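# The Quiet Line in the Budget

When the people at Jindstead decided to buy their first robot arm, they did what most small firms do and spent the whole spring talking about the arm. How far it could reach, how much it could lift, whether the Ikonen was worth the extra money over the Piveo, and whether anyone would be cross if it was painted orange. I sat in on a couple of those meetings, and I enjoyed them enormously (there were very good pastries), but I kept looking at the bottom of the spreadsheet, where a single row said "grippers, spares, misc." and the figure beside it was $200.

Jindstead refurbishes audio and computer leads, the sort that come back from rental houses in big knotted heaps, and sorts them for resale. It's fiddly work! A cable never lies the same way twice, and it will happily drag three of its neighbors along when you lift it. So the part of the robot that matters most to them is the last few inches, the bit that closes on the cable, and that was the bit they'd budgeted for out of the coffee money.

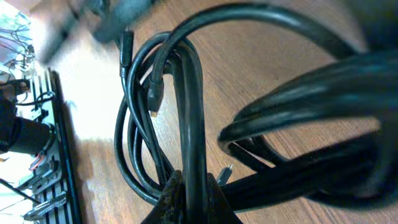

By July that row had grown to $2,000, and I think it was the best change they made all year. Fingertips wear down, and on a job like this they're handled as a consumable, the way a carpenter thinks about sandpaper. The firm ended up ordering from Ostometti, a small supplier that sells tips in pairs at $80, and they now keep 2 pairs on the shelf at all times — one for the arm and one for the day somebody knocks the first set against the bench.

The other thing they hadn't planned for was time. A quote will tell you what the machine costs and usually what the installation costs, and then it goes rather silent about the weeks of trying things out. If you're putting together a budget of your own, I'd ask the seller to come and try your worst box of stock, the one everybody in the shop avoids, before you sign anything. Jindstead did this with both makers, and the afternoon with the Piveo taught them more than the brochures had. They bought it in the end, in gray.

I'd also set aside a little for the bench itself, for decent lighting and for somebody's hours to look after it all. Those hours come out of an ordinary working week, so write them down, even if the number makes you wince. Jindstead's first plan gave them no row at all. The new one does, just under the fingertips.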